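Right arm stops short of the drawer handle after cable change

Posted by Wanting Wei

We run a two-arm cell on a fixed table with a set of household items: mug tree, drawer cabinet, toaster oven, plate rack. I changed the cable on the right arm in January and since then the gripper has been arriving low at the drawer. The left arm is fine. I've re-run the homing routine twice and it made no difference. The routine finishes without an error.
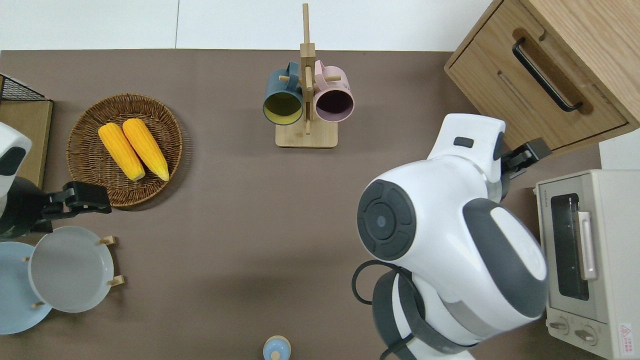

The homing log gives the same values each time, so I don't think the encoder is at fault. My own guess is the cable. It loops out from the body below the big round joint cap and lies in an arc over the table, and I wonder if it pulls on the arm when the shoulder turns. The old one was 300 mm between clips and the new one is 385 mm. Cabinet is screwed down and hasn't moved. Any ideas before I take the covers off?

Rescombe

A longer cable won't pull, but a loop like that can snag or rest on things, so shorten it anyway. I'd look at the tool offset first. When you changed the cable, did you take the gripper off? If so the offset may have gone back to its default. Check it against your old backup.

To check the cable, stop the cell, lock it off, release the brake on that joint with someone holding the arm, and turn it by hand through its whole travel. If it feels heavier at one end, the cable is too tight somewhere. Add a strap near the elbow – a hook-and-loop one is fine, and you can move it later.

Once the offset is right, teach the drawer point again at low speed. Close on the handle, stop, and see if the arm shifts when you let go. If it springs to one side, the point is still out.

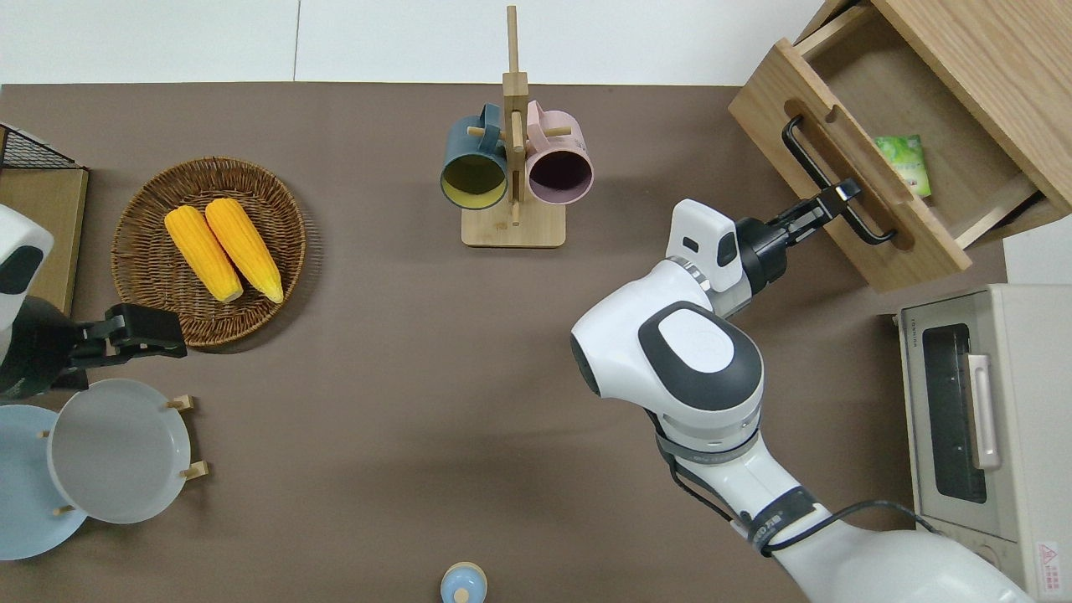
How often should the cable clips be checked? Every 4000 cycles, or every 6 weeks if the cell isn't used much. Look for shiny patches on the outer sleeve and replace any clip that has gone loose.

Sasard

Had the same on ours, it was the offset. Put the old number back in and it was sorted. Didn't touch the cable.

Kravets

Tighten the base bolts as well. Ours had worked loose.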